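Why Dark, Shiny Things Act Like Mirrors

Light travels in straight lines until it meets something. When it reaches a surface, three things can happen to it. Some of the light bounces off, some goes into the material and is soaked up, and some may pass right through. Most surfaces do a mix of these.

Light that bounces off is called reflected light. Light that is soaked up is called absorbed light. Absorbed light turns into heat, which explains why a black car seat gets hotter in the sun than a white one.

Smooth and rough

A surface can be smooth or rough, and the difference may be too small to feel with a finger. On a smooth surface, rays that arrive side by side also leave side by side. They keep their order, so your eye can see a picture in them. This is called specular reflection.

On a rough surface, each ray meets a tiny slope that points its own way. The rays scatter in all directions and the picture is lost. This is called diffuse reflection. Paper, chalk and brick all work like this. A surface of this kind is called matte.
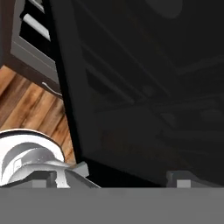 A glossy black panel with faint reflections. The band along its left border is matte.

Why black can still shine

Black materials absorb most of the light that gets inside them. A glossy black material also has a smooth outer skin, and a small part of the light bounces off that skin before it can get in. Clear glass does the same. When light hits plain window glass straight on, about 4 percent of it is reflected at the front surface. At a low slant, much more is reflected.

A white glossy plate reflects its small share too, but the plate also scatters a lot of light from below the skin. The scattered light hides the faint picture. On black there is little scattered light, so the picture is easier to see.

Try it

You need 2 sheets of black paper, a piece of clear plastic wrap and a lamp.

1. Lay both sheets flat on a table.
2. Stretch the wrap over one sheet. Press out the wrinkles.
3. Switch on the lamp and look at each sheet from a low angle.
4. Crumple the wrap, open it out and look again.

Write down what changed after step 4.

Words to know
Absorb – to soak up
Diffuse – spread in many directions
Matte – not shiny
Specular – like a mirror

Page updated December 22, 2023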